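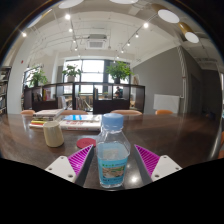 Water bottle with a light blue cap, on the table.

Found a "fossil tooth" on the beach, seller of the ID app says shark. Is it?

Asked in Fossils and Bones – 3 answers

We were on the shore at Trerkesport on Sunday and my daughter picked up a black triangular thing from the gravel near the tide line. It is 20 mm along the longest side, smooth and shiny on one face, duller on the other, and one edge feels a bit rough if you drag a fingernail along it. There is a lumpy part at the wide end that could be a root, or could just be a lump.

I ran it through the Umeo app, which told me "shark tooth, extinct species, high confidence" and then offered to sell me a certificate. I took a second photo from the other side and it said "flint." Same object, same table, one minute later. So I am not inclined to believe either one.

What I have tried so far: it does not scratch glass, or at least not the old jar I used. It is not magnetic. It feels heavier than I would expect for its size, but I don't own a scale that goes that low. A man with a bucket on the beach said "definitely shark" from ten feet away, and I'd like to know how anyone can say that from ten feet away.

Two questions. Is there a test I can do at home that separates tooth from stone without wrecking it? And does the black color mean anything about age? I have read that black means old and I have read that black means nothing.

Answer 1 (marked helpful by 12 people)

You are right to ignore the app. Those programs match outlines, and a black triangle is a black triangle. I've had one call a guitar pick a tooth.

Start with the rough edge. Put it under a hand lens, 8x is plenty, and look along it with a light coming from the side. If it's a tooth with serrations, they will be small, regular and go on for a good length of the edge. Broken flint also gives you a rough edge, but the chips are different sizes and they tend to have little curved scoops behind them. Be aware that plenty of shark teeth have no serrations at all, so a smooth edge would not have ruled it out.

Then look at the boundary between the shiny part and the lumpy part. On a real tooth the enamel-like layer stops along a fairly clean line and the root has a different texture, more like a biscuit, often with tiny holes in it. On a stone the shine usually fades out or follows a break. To me this is the best thing you can check at home, and it costs nothing.

Your glass result is worth something too. Flint is harder than glass and a sharp corner should scratch it. Try once more with a good corner before you lean on that, though. Most people don't press hard enough, and a beach-rolled corner may only skid.

As for color: black tells you what the thing was buried in. Minerals get into the tooth from the sediment and stain it. I have gray, tan and black teeth from the same layer. Anyone who gives you an age from the color is guessing.

Please don't do the acid drip test that someone always recommends. Phosphate doesn't fizz much, limestone does, and you will have etched your find to learn that it isn't limestone.

– Ismael Guerra

Answer 2

Sounds like shark to me. They're all over that coast, my cousin has a jar of them. Lick it, if it sticks to your tongue it's a fossil. Works every time.

Comment on Answer 2 (from the asker): Does it work every time? I licked it and it did not stick, then I licked a piece of broken flower pot and that stuck very well.

Comment on Answer 2 (Ismael Guerra): The tongue trick is for porous bone. Enamel is dense and won't stick whatever it is. The flower pot is porous, so you got the correct result for a flower pot. I would also rather people didn't lick things off a beach.

Answer 3

I agree with most of the first answer but would be slower to say "tooth" even if the boundary line looks good. There's a lot of furnace slag on some beaches and it can be black, glassy on one side and dull on the other. Check the dull side for round bubbles. Bubbles that look like they were frozen in place mean slag, and I've watched people argue with that for 115 comments on the Marinho board.

Weight won't settle it. Fossil teeth feel heavy, slag feels heavy, and a thing that size in your hand feels however you want it to feel.

If it passes the lens check, take it to a museum ID day. Ours starts up again in September, yours may be different. Bring it loose in a small box, not glued to a card, and write down which part of the beach it came from while you still remember. A name without a location isn't much use to them.

I wouldn't pay for the certificate. Climance used to sell the same kind of thing, and all it certified was that you had uploaded a picture.

Comment on Answer 3 (from the asker): No bubbles that I can find. There is a line between the shiny part and the lump, and it's cleaner than I remembered. The rough edge is only rough for a short stretch – the rest is smooth. Borrowing a better lens before I tell my daughter anything.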